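How a Gripper Gets New Pads
Workshop Pages for Young Readers
Written by Upendo Mfinanga

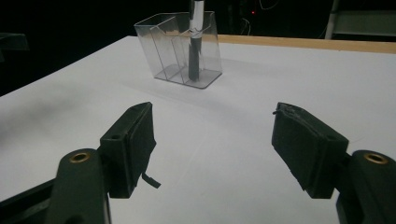 A gripper is a tool for holding things. It has two fingers, and the fingers close on an object from two sides, like when you pick up a pencil with your thumb and one finger. At our workshop in Rotich we look after many grippers, and the part we repair most often is the pad. The pad is the soft piece on the inner side of the finger. Both pads on this gripper are worn. On the left one a small strip has torn and hangs down, and the right one has a rough, frayed edge. It is time to change them.

Why does a finger need a pad?

Try this at home. Take two hard plastic rulers, one in each hand, and try to lift a smooth glass marble between them. The marble slips away very easily. Now put a thick sock over each ruler and try again. It goes better, because the soft cloth bends a little around the marble and touches more of it.

The foam on a gripper does the same work. The finger behind it is hard plastic and does not bend around things. The foam is pressed flat where the object touches it, and when the object is put down the foam comes back to its shape. After many, many times it comes back slowly, and the corners begin to tear. A pad with a torn corner can still hold a big box. A thin thing is more difficult, for example a metal rod standing in a clear plastic organizer. The fingers must go in with their tips, and the tips are where the foam is usually most tired.

Who changes the pads?

In our workshop it is Fuseini Yakubu. He learned it from Naomi Kioko, who now works mostly on the motors. Fuseini keeps a drawer with new foam, a plastic scraper, a soft cloth and a notebook with a green cover. In the notebook he writes the name of each gripper and the day of its last new pads. The grippers have names, yes! One is called Venach and one is called Fondedar.

How is it done?

First, Fuseini takes the gripper to the repair bench. If it has a motor, he switches off the power and waits until nothing can move. Fingers that close by surprise can hurt a real finger very much.

Then he pulls off the old pad. It almost never comes off in one piece. Some foam stays on the plastic, and this he removes with the scraper, slowly, from the top to the bottom. A metal knife would be faster, but it makes scratches in the finger.

After this he wipes the finger with the cloth and a cleaning liquid. He lets it dry for 11 minutes by the kitchen timer. If the finger is still wet or greasy, the glue will not hold, and he must start again the same afternoon.

Now comes the new pad. Fuseini cuts it with a paper pattern — he does not trust his eyes for this — and presses it on for some 17 seconds, beginning in the middle and going out to the edges so that no air stays under it. He does the second finger in the same way. He always changes both, also when only one is bad. An old pad is thinner than a new one, and with one of each the gripper would hold things a little to the side.

At the end he closes the fingers slowly and looks between them against a lamp. If he sees light on one side only, the pads are not straight.

Words to know

Pad: the soft layer on the inside of a gripper finger.
Scraper: a flat tool for removing old glue or foam.
Pattern: a paper shape that shows you where to cut.

Next page: Naomi Kioko opens a motor.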